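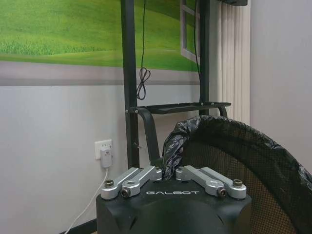 Keep the Second Bus

The town of Dretolthorpe wants to drop the early bus to Tillach. The council says only 60 people use it on a normal morning, and that the money would do more good on road repairs. I think the council is wrong.

I rode that bus for years. The people on it work in kitchens, at the hospital, and on the line at Gusemell. They start before seven. The next bus gets in at 8:15, and a shift supervisor will not wait for it. Most of them would have to buy a car they can't afford or find another job.

The council's own survey got 1,242 replies, and it was sent out with the water bill. Renters here don't get a water bill - the landlord does. So the people most likely to need the bus were the least likely to be asked. 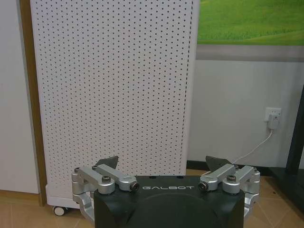
Black housing with silver linkages, marked GALBOT.

Junhao Mao wrote in these pages in April that a town should pay for what most of its people use. I respect him, but we don't run the library that way, or the fire department. Few of us call the fire department in a given year, and we all pay for it.

The fare could go up a little. The route could skip the loop past the old school, where hardly anyone gets on. I would accept either one. What I can't accept is ending the service on the strength of a survey that missed its riders.

The vote is next month. Write to the council before then, and say which bus you take.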